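So I was holding one end of a bedsheet that said LET US VOTE ON IT, and Sowmya Nadar was holding the other, and she kept walking faster than me. By the time we got to the Sanedbridge county building it read more like LET US VOT.

They'd said 200 people, tops. Somebody on the steps with a bullhorn claimed 3,000, which, come on. It was February and my fingers had quit on me. I only came because Sowmya had a petition with 1,313 names on it and no car.

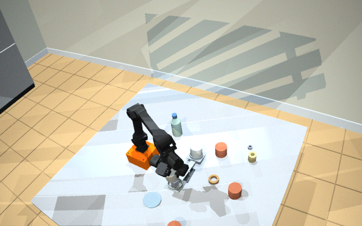

Anyway, Commissioner Ellis came out in his shirtsleeves. Caradog Ellis, who taught me to parallel park when I was sixteen! He looked right at me over the bedsheet.

"Does your mother know you're here?" he said.

"She's signature 274," I said.

He laughed, then he remembered the bullhorn and stopped. Sowmya let go of her end to hand him the box, and my half of the sheet wrapped itself around a deputy. I spent the next few minutes apologizing and unwinding (he was pretty nice about it), so I missed what Ellis told her.

"What'd he say?" I asked on the way back to the car.

"He asked if you ever learned to park."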